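Stukell Street Swap Shed – what's new, what's not, what we need

Quick one this time, I'm typing between the dentist and the school run. Sorry to everyone who wrote in asking where the spring issue went. It went nowhere, I never finished it. Some of what follows was meant for April so bear with me.

First the hours. We are now open mornings only, nine to noon, until the heat lets up. The shed has no fan and the tin roof does what tin roofs do. If you can only come after work, call Alper Ekinci and he will meet you at the side door, but please give him a day's notice. He has a job.

The lending numbers. 377 loans since New Year, which beats all of last year. Most borrowed item is still the long ladder, then the carpet cleaner, then the big stock pot (graduation parties). Least borrowed is the fondue set. Zero loans. Somebody take the fondue set.

Late returns – we're not charging fines and we don't want to start. But when the tile saw is out three weeks and there are four names on the list, four people are looking at half a bathroom. If you need longer just say so. A text is fine. A note through the door is fine.

On to money. The new roof quote came in at $3,230, which is more than we hoped and less than I was afraid of. That's for the whole thing, gutters included, from a two-man outfit in Tellevdale who did the library annex and left it tidy. We have $1,000 set aside from the plant sale. Another $700 is promised by the block association once we send them the paperwork, and I have sent them the paperwork twice now. So there's a gap, and we will be passing the jar at the summer potluck. Checks are OK too. Please don't put cash in the returns bin, we found a twenty inside a waffle iron and still don't know who to thank.
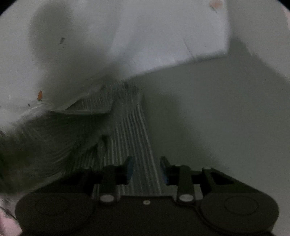 Potluck is on the lawn behind the shed, same setup as before. Bring a dish and a chair. Last year we had eleven potato salads and no bread, so there's a sign up sheet inside the door now, please use it. Label anything with nuts. Grill will be going from five, and Tsz-kin Pan is doing the corn again, with the chili butter. Get there early for the corn.

Kids' table needs a grown-up for the first hour. Mine are teenagers and will not help.

Wish list, in no order:
Garden hose, fifty foot or longer, no leaks
Card tables
A sewing machine that goes backward (ours only goes forward)
Cake tins, the loose bottom kind
Jigsaw puzzles with ALL the pieces

Not on the wish list: VHS players, crutches, bread machines. We have five bread machines. We love you but five is plenty.

A word on drop-offs. Please stop leaving stuff on the step overnight. The rain got a box of really nice cookbooks in April and we had to pulp the lot, and I'm still sore about it, there was a pie one in there I had my eye on. Ring first or come during hours. If it plugs in, tell us whether it works. "Worked last time" is OK as long as you say when last time was.

Mending mornings carry on, first and third weekend of the month, bring your own thread if you're fussy about the color. We got through a heap of zippers at the last one. Tsz-kin will show anyone how to darn a sock properly, the slow way, and then the fast way she does when she's watching TV. Beginers very welcome. There is coffee, it's not great coffee.

Also the catalog. Half of it is still on index cards and half is on my laptop, and the two don't agree about who has the Gemex mixer. If you have the mixer, could you let me know? No rush, I'd just like to stop telling people it's in. And if anybody is handy with spreadsheets and has a free evening, I'd trade it for jam. Strawberry or rhubarb, your pick.

Parking – the Lodhi bakery next door has been very patient with us. Their delivery van needs the first two spaces before ten, so please use the far end of the lot or the street. Buy a bun while you're at it. The cardamom ones sell out fast.

Lost and found has one child's raincoat (yellow), a pair of reading glasses, a casserole lid with no casserole, and a house key on a green string. The key has been here since winter, so I guess someone got a new lock. All of it goes in the free box at the end of the month.

Membership cards are ready to pick up, they're in the shoebox by the til. Last names starting with M through R got printed twice, take both, I don't care.

That's the bell. Potluck questions to Alper, everything else to me.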